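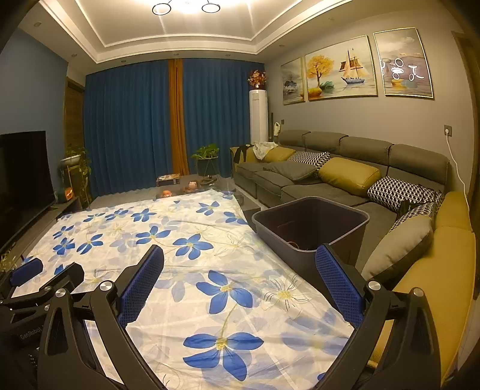 Home recording operators wanted, Workach and Sedgwick (part time)

Arska is looking for people who will do ordinary housework with a hand-held gripper, in their own living room or in a home which we arrange. The recordings are used in our project Sturkar, where we teach a robot arm to tidy rooms by demonstration. You do not need to know anything about robots. You need steady hands, patience, and the willingness to do the same small thing many times in one afternoon.

What the work is

You hold the gripper by its handle and open and close the two fingers yourself. The camera is on the tool and records everything that the fingers do. There is no robot in the room during your session. A task is usually short: put a thing in a bin, fold a cloth, move the magazines from one end of a coffee table to the other. We send you a task list the evening before, and on it you find also the starting position for each object.

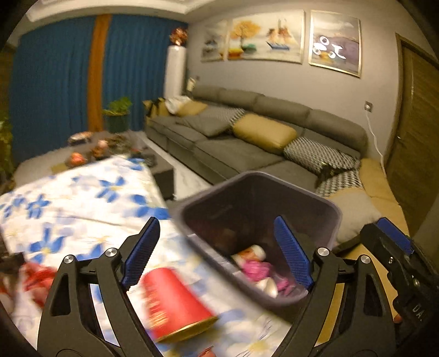 Task group "Trash": a red paper cup in the air between the gripper fingers, the wastebasket behind it.

Most new operators work too fast in the first days. Please move at the speed at which you would show the task to a child. If an object falls on the floor, do not stop the recording. Pick it up with the gripper and continue, then mark the recording as "recovered" in the app. We keep these recordings and we pay them the same as the others.

We do not want the room to look like a showroom. Cushions, blankets and plants may stay where they are. Please only put away letters, family photographs and anything with a name or an address on it, and ask other persons to stay out of the room while you record.

Who can apply

You are 18 or older and live not more than 30 minutes from Workach or Sedgwick. You can stand and bend for two hours with breaks. The tool can be used with the left or the right hand, but for some tasks you will need one in each hand, so please tell us if this is difficult for you. You understand written English well enough to follow a task list. Experience as a cleaner, a packer or in a kitchen is welcome — we have had good results with people who are used to handling things all day.

Hours and pay

A session is two hours, and you choose three to five sessions per week. Training takes one day and is paid at the full rate. After the training there is a trial period in which you deliver 300 accepted recordings. There is no time limit for it, but most people need two weeks. The project has collected recordings since February and must reach 2,000 for each task group, so we expect to have work until the end of the year.

If you record in your own home, you receive a room allowance on top of the hourly pay. The owner or tenant must sign the consent form, and every adult who lives there too.

How to apply

Write a short message to Amber Stockdale, who plans the sessions, with your town, the days on which you are free, and whether you would like to use your own home. If so, add one photo of the room taken from the door. A résumé is not necessary. Questions about the tool or the recordings are answered by Gebhard Thaler at our Workach office, room 538.

Applications are open until 5/21/24. We invite suitable people to a trial hour, where you can hold the gripper and try two or three tasks before you decide. The trial hour is not recorded.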